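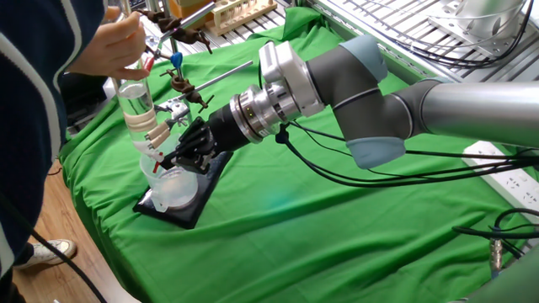

# Tuning the compliant hold in Pronar

In this tutorial we set up a hold in which the arm keeps a fragile part while a person works on the same part. We assume you already finished the Fluvden driver install and your force sensor gives clean values. If the sensor still drifts, go back and repeat the zeroing first.

## 1. Zero the sensor with the gripper mounted

Move the arm to the hold pose with the fingers open and nothing touching. Then run:

 pronar ft zero --samples 20
 pronar ft watch

Wait until the values are quiet. Check the cables too - a cable that pulls on the wrist looks exactly like an outside force, and the controller will answer to it.

## 2. Write the hold profile

Create `hold_glass.yaml` next to your other profiles:

 mode: compliant
 frame: tool
 force_limit_n: 12
 grip_force_n: 5
 release_on_limit: false

The last line is important. With `true`, the fingers open when the limit is passed, and a glass part can fall. With `false` the arm becomes soft and stays closed. Boris Štěpánek prefers a lower limit than mine, so please try both on your own setup.

## 3. Close the fingers

 pronar hold start hold_glass.yaml

The fingers close in small steps and stop at the grip force. Do your first tests with a plastic tube of the same diameter. In October I skipped this step and lost one burette.

## 4. Push by hand

Push the part lightly from the side and look at the plot. You should see one peak and a slow return. If you see many small waves, the damping is too low:

 pronar hold set damping 24

Change only one value at a time. Keep one hand near the stop button during this step.

## 5. Save and finish

 pronar hold save
 pronar hold stop --confirm

The program asks if the part is supported before it opens the fingers. Answer `y` only after you have checked the clamp.

Thanks to Dilani Ranasinghe, who corrected the damping section. The old profiles with `mode: soft` still load, but they print a warning.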